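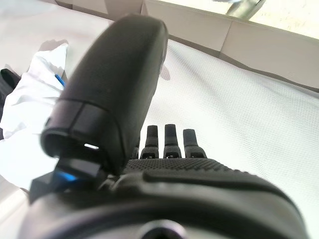 Thumb, with the blue light on.

Re: [tomato-list] Zorndale splitting again

On August 17, 2023, Lesia Palamarchuk wrote:

> My Zorndales are splitting from the stem down, the way they did last year.
> I have five plants against the south wall and the fruit is huge but every
> one has a crack in it by the time it turns. I water when the soil looks dry.
> Is it the variety or is it me? Also has anyone saved seed from Hosusau and
> had it come true? Mine came back looking like a plum.
>
> Lesia

Lesia,

It's the variety, and it's also you, but mostly it's the wall.

Zorndale has skin like wet tissue. The old Yatsenko seed catalog used to call it "best enjoyed promptly," and I should have read that line more closely before I gave it half a bed. Put it against a south wall and it bakes all afternoon, the soil pulls away from the bricks, and by the time the top looks dry the bottom has been dry for days. Then you come along feeling guilty with the hose. The plant drinks the lot, the inside of the fruit swells, the skin doesn't, and there's your crack.

What has helped me, in a small way:

Mulch, and more of it than looks decent. I use old straw a good hand deep. The slugs are delighted, I'm sorry to say.

Same amount of water every second morning, whether the soil looks dry or not. I resisted this for years on the grounds that I could "read" the bed. I could not read the bed.

Pick early. Once there's pink at the bottom, bring it in and let it finish on the kitchen counter. People will tell you the flavor suffers. These people have not tried eating around a crack with ants in it.

I still lose a few. My biggest this year was 451 grams on the kitchen scale and it split in the bowl while I was looking for someone to show it to. We had it on toast.

On Hosusau: yes, it comes true, if you keep it away from everything else. What did you have growing next to it? I'm going to guess a plum. Tomatoes mostly keep to themselves, but the bees on your side of Skostska may not have been told. The other chance is a mixed packet. I had one of those in March, sowed the whole thing, and raised a fine row of peppers.

If you want to start clean I have three envelopes of Hosusau left, saved from plants that were bagged before the flowers opened. They were my wife's good organza bags, so please make some use of the seed. Send me your address off list. No need for a stamp, but I wouldn't turn down a cutting of that fig you keep mentioning.

And to whoever asked last week about coffee grounds: I've put them on for years and can't tell you they've done a thing, except that the bed smells like a diner after rain. I'm going to keep doing it.

One more thing for Lesia. When you say the crack runs from the stem down, is it straight, or does it go in rings around the top? Rings I just cut off and ignore. If it's straight and it's on the green ones too, try the mulch first, before you pull anything up.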